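Undalska felt table cover, gray-purple - review

Bought 23 June 2023, and I've been meaning to write this up ever since.
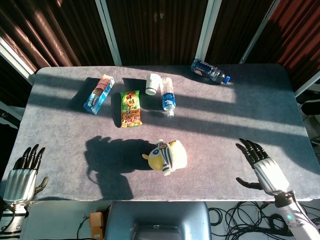 I had been putting up with a slippery tabletop for years, so when Undalska brought out a felt cover I ordered one that same evening (I do love felt, I'll admit it!). It went on in 19 minutes, corners and all, and the color is softer than I'd hoped for, a grayish purple that looks lovely when the sun comes in low. Snack bags, water bottles and plush toys all live on it at our house. Crumbs do cling a bit - a lint roller sorts that out. I'm ordering a second in July.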